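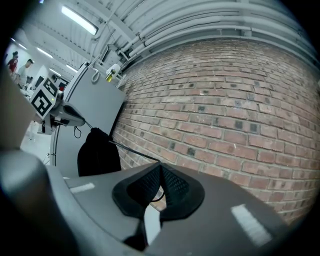

Wednesday – hand-held gripper, marker bracket and cable

Checked the Zavlow hand unit on the brick wall side. Marker sits tilted on its bracket, square face still partly towards the lens, so left as is. Clamp screws nipped up by hand, then a quarter turn with the key.

Thin black cable runs from the bracket down towards the middle of the gripper. It crosses the black fabric by the grey panel on the way. Move the fabric before the next run – it can snag.

Finger pads: textured inner faces brushed out, 30 strokes per side, no solvent. Opened and closed 321 times on the Rostami script, 2 missed closes, both in the first minute. Spring changed, script to be rerun.

Merike Sproģis has the spare pads. Still to do: tie off the loop of cord under the bracket, order clamp screws from Imico.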